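October 26, 2018
Gripper comparison, hand-held units, cont.

Carrying on from the Negri vs Cokero notes. Same tablecloth table, same clutter, nothing tidied between runs. Brosier fingers arrived so those went in too, on the spare handle.

Negri pads first. Hard rubber, flat. Fine on boxes, poor on anything in plastic wrap – slides out as soon as you tilt past level. Dropped the tissue roll 9 times in 13 lifts. Gave up on it after that, no point wearing out the roll.

Cokero pads are softer but the left one keeps creeping off its mount. Pushed it back on by hand twice. Needs a screw, not glue. Have asked Gesent if they have any M3 short ones left over from May.

Ribbed pads next. Much better on wrap. The ribs bend in round the roll and you can ease off the trigger quite a bit before it starts to go. Squashes the roll a little at full squeeze, so mind that if we are going to log width as a measure of grip. Width at full close reads 2 mm when it should be zero, on every unit, so that's the zero offset and not the pads. Fix in the config, dont shim it.

Towels: all pads pick up a fold ok, none can pick up just one layer. Socks the same. Pens are hit and miss, depends wether you come in across or along. Along is hopeless.

Camera: exposure hunts when the window light comes into view. Locked it for the last batch, looks steadier but the dark things on the table go very dark. Try halfway. Last batch is 294 clips, not sorted yet.

Wrist ache after a long session, handle is front heavy. Brosier handle is worse.

To do
- zero offset
- screws for Cokero left pad
- redo tissue roll with ribbed pads, slow tilt, same count as Negri
- label the spare handle 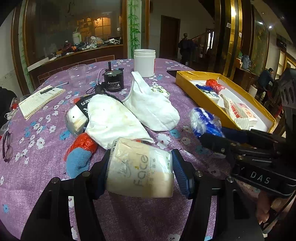

Also want to try the slow tilt with a half squeeze before changing pads again, otherwise we won't know if it's the ribs or just me pulling harder. Will do that one first.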